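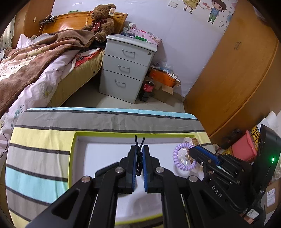
托盘里那根淡紫色的，电话线发圈。绿边白盘子，垫子是条纹的。

**标题：电话线发圈到底伤不伤头发，长发的进来说说**

**楼主 @半干不干**

先说情况。头发到腰，细，量中等，十月开始掉得厉害，地漏一礼拜堵两回。之前一直用布包的那种橡皮筋，后来全换成电话线圈，图个没印子。

现在问题来了：
- 没印子是真的
- 松也是真的，下楼买个菜回来就滑到后脖子了
- 摘的时候夹头发，尤其接头那一小块，每次都带下来几根

昨天跟同事吵了一架（也不算吵），她说电话线圈最伤头发，塑料的涩，越拉越断。我说橡皮筋才伤。谁也没说服谁。

所以问问各位：日常扎、睡觉扎、跑步扎，分别用什么？还有，拉松了的圈怎么救？泡热水靠谱吗？

别推荐剪短，剪短的不要回。

---

**2楼 @Kadir剪头发的**

剪短。

（开玩笑别拉黑我）

干这行的说一句，伤不伤主要看你怎么摘。好多人一把往下撸，撸什么都断。电话线圈要一圈一圈退，退到最后一圈再拿下来。湿头发别扎，湿的时候头发本来就脆，扎什么都一样。

还有你扎的位置，是不是天天同一个高度？我店里见过后脑勺一圈全是碎毛的，问就是十年如一日的高马尾。换换高低，今天耳朵上面明天脖子根，碎毛会少很多。

---

**3楼 @半干不干（楼主）**

回2楼：……拉黑预备。

不过你说的同一高度我中了。我就是高马尾，上班下班睡觉都那一个位置。碎毛也有，我一直以为是新长的，还挺高兴。

---

**4楼 @Perihan在阳台**

我不同意2楼说“扎什么都一样”。

粗硬发质，电话线圈用了三年，断得少很多。之前橡皮筋，布包的也好不包的也好，摘下来上面必缠一团。区别很大。你店里客人什么发质都有，不能一句话全盖了。

睡觉我用真丝大肠圈，松松绕两道，绕三道就头疼。

泡热水靠谱，别用滚开的。杯子里倒热水，圈扔进去，一会儿就缩回去了，捞出来晾着。我用开水烫过一次，缩是缩了，变硬，带上像箍了个铁丝，后来扔了。

---

**5楼 @Kadir剪头发的**

回4楼：我说的是湿头发扎什么都一样，你再看一眼。干的时候当然有区别。

---

**6楼 @Perihan在阳台**

回5楼：看了，行，算我看快了。但你第一句“主要看怎么摘”我还是不同意。材质占一半。

---

**7楼 @omolara_e**

中文打得慢，见谅。

我的头发是很卷的那种，电话线圈对我是灾难。卷发会钻进线圈的缝里面，自己打结。朋友送了我一盒，用过一次，在镜子前面坐了好久才拿下来，最后是用护发素一点一点滑出来的。

卷发请用：大肠圈、绸带、或者没有弹力的长布条。绸带打结松紧自己定。

很多帖子说“电话线圈不伤发”，都是直头发的人写的。

---

**8楼 @半干不干（楼主）**

7楼这个真没想过，谢谢，补到首楼去。（首楼过了编辑时间，补不了，大家往下翻吧）

护发素滑出来这招记下了，我接头那块夹头发能不能也这么弄？

---

**9楼 @omolara_e**

可以，但是每天这样太麻烦。接头夹头发就换一根没有接头的，或者接头磨得平的。买的时候用指甲刮一下，能感觉到的就不要。

---

**10楼 @路过的光头**

我没有头发。

但我老婆的发圈在我家无处不在，沙发缝、洗衣机、车上杯架、我的鞋里。请问发圈收纳有没有推荐，这个才是刚需吧

---

**11楼 @小吉跑不动**

跑步的来答。跑步别用电话线圈，滑。里程一长，甩着甩着就到发尾了，还得停下来重扎。

我的方案：先用细的硅胶圈扎底，外面套一根宽的布圈。硅胶圈要买厚一点那种，薄的一扯就断，断的时候弹手，疼。再不行就编辫子，辫子怎么甩都不散，就是到家拆的时候全是汗，有点恶心。

Rususano那个运动发带我也买过，别买，出汗往下滑，滑到眼睛上面差点撞树。价格还不便宜，38一条。

---

**12楼 @Perihan在阳台**

回11楼：Rususano的我觉得还行啊？是不是带反了，里面有一道防滑条，要贴着额头那面。

---

**13楼 @小吉跑不动**

回12楼：……

我去看看

---

**14楼 @小吉跑不动**

带反了。

但是还是贵。

---

**15楼 @Eren不是那个Eren**

说两句掉头发的，楼主重点歪了吧。十月掉头发多，很多人都这样，换季。发圈造成的是断，不是掉。你捡一根看看，一头有小白点的是自然掉的，两头都没有、长度又不够的，是断的。

地漏堵成那样先看看是哪种再怪发圈。要是大把掉，持续几个月，去皮肤科挂号，别在论坛问。

---

**16楼 @半干不干（楼主）**

回15楼：刚蹲浴室看了。大部分有白点。小部分短的，没白点。

那就是换季加断发，两边都有份。同事那边我先不告诉她。

---

**17楼 @Eren不是那个Eren**

长头发掉下来看着特别多，一团，占地方。我姐剪短之后天天说自己不掉头发了，掉还是那么掉，就是看不见。

---

**18楼 @Kadir剪头发的**

所以剪短。

---

**19楼 @半干不干（楼主）**

回18楼：拉黑了。

---

**20楼 @梳子批发一千零一夜**

讲个价钱的。电话线圈别单根买，单根都是智商税。批发平台上一包20块钱，够用到明年，松了就泡，泡不回来就换。

贵的我也试过，Lameo那个，软，接头确实平，就是颜色浅的用久了发黄，淡紫的变成灰不灰粉不粉。想买浅色的想清楚。

大肠圈推荐自己做，旧睡衣剪一条，穿根松紧带，手缝都行。我用一件穿破的真丝睡衣做了好几个，送人都说好看。

---

**21楼 @omolara_e**

回20楼：便宜的我不放心，有味道的不要。买回来先闻，塑料味很重的洗了也没有用，夏天出汗贴着脖子，我起过红点。

---

**22楼 @梳子批发一千零一夜**

回21楼：有味道的晾两天就没了啊，我脖子没事。

---

**23楼 @omolara_e**

你没事很好。我有事。

---

**24楼 @Perihan在阳台**

站21楼。便宜的大包装里面质量不齐，有的圈粗有的圈细，泡完大小还不一样。我宁可少买几根。

发黄这个可以用洗洁精搓，旧牙刷刷缝里，油和发胶都藏在那儿。刷完能亮一点，完全恢复别想。

---

**25楼 @路过的光头**

收纳，有没有人理我一下

---

**26楼 @小吉跑不动**

回25楼：门口放个浅盘子，进门摘了就扔里面。关键是要浅，要敞口，带盖的谁都不会用。我试过带抽屉的小柜子，结果发圈都在柜子顶上。

也可以套在登山扣上挂着，电话线圈挂一串不会变形，大肠圈挂着也好看。

---

**27楼 @路过的光头**

回26楼：谢谢！登山扣家里有，今晚就挂。

---

**28楼 @半干不干（楼主）**

登山扣别挂太满，我挂过，底下的被压扁，扎起来一边松一边紧。

顺便报告，昨晚泡了四根，按4楼说的，没用开水。三根缩回来了，一根没反应，可能拉得太久了，都快拉直了。缩回来的今天早上扎的，到现在晚上九点还没滑，比之前强。

一圈一圈退我也试了，费时间，早上赶地铁没耐心，晚上摘的时候可以。接头那里还是夹，夹了一根。

---

**29楼 @Trineck吃灰中**

弱弱问一句，有人用发簪吗？我入了Trineck的木簪，超过200块，买回来盘不住，转两圈就掉，现在在笔筒里。

看视频里人家一绕一插就好了，我绕了一晚上，胳膊酸得举不起来。

---

**30楼 @Perihan在阳台**

回29楼：太滑的头发盘不住的，刚洗完更不行，隔天再试。先扎个低马尾，拧紧，绕着根盘，簪子从外往里挑一点头皮边上的头发，翻过来再插进去。关键是翻那一下，没翻就是白插。

不过200多的簪子……筷子也行。

---

**31楼 @Kadir剪头发的**

发簪我支持，受力散，不勒一圈。就是坐车靠椅背硌得慌，开车的也别插，急刹一下后脑勺受不了。

（楼主没真拉黑吧，我还能回）

---

**32楼 @Trineck吃灰中**

翻那一下！！盘住了！！晃头都不掉

筷子我也试了，也盘住了，心里有点难受。

---

**33楼 @Eren不是那个Eren**

回30楼：筷子太长，转头会戳到人，我妹戳过我。剪一半，头磨圆。

---

**34楼 @梳子批发一千零一夜**

歪楼歪到筷子了。

楼主睡觉那个问题好像没怎么答。我睡觉不扎，头发全撩到枕头上面去，早上起来也不怎么打结。扎着睡翻身的时候扯着头皮，更难受。枕套换滑一点的，比换发圈管用。

---

**35楼 @Perihan在阳台**

回34楼：短一点的可以撩，到腰的撩上去早上全跑到胳膊底下压着，一翻身疼醒。到腰的建议松辫子，辫尾用小号的圈，别扎到底，留一截。

---

**36楼 @小吉跑不动**

同35楼，被自己胳膊压过头发的都懂

---

**37楼 @半干不干（楼主）**

整理一下，方便后来的人，有不对的接着骂：

- 直发日常：电话线圈可以，接头要平，慢慢退
- 卷发：别碰电话线圈，大肠圈或者绸带
- 跑步：硅胶圈打底加布圈，或者辫子
- 睡觉：松辫子派和不扎派，没吵出结果
- 湿头发：都别扎
- 松了：热水泡，别滚开，拉直了的没救
- 发黄：洗洁精加旧牙刷
- 掉的还是断的：看有没有白点

材质重要还是手法重要，2楼4楼继续，我不站队。

---

**38楼 @Kadir剪头发的**

手法。

---

**39楼 @Perihan在阳台**

材质。

---

**40楼 @路过的光头**

登山扣挂上了，老婆很满意。刚才在冰箱里又发现一根。

---

**41楼 @omolara_e**

楼主的整理里请加一条：有味道的不要买。22楼可以不同意。

---

**42楼 @半干不干（楼主）**

加了加了，有味道的不要买。编辑时间又过了，就当加再这层。

明天换低马尾试试，过阵子回来说碎毛少没少。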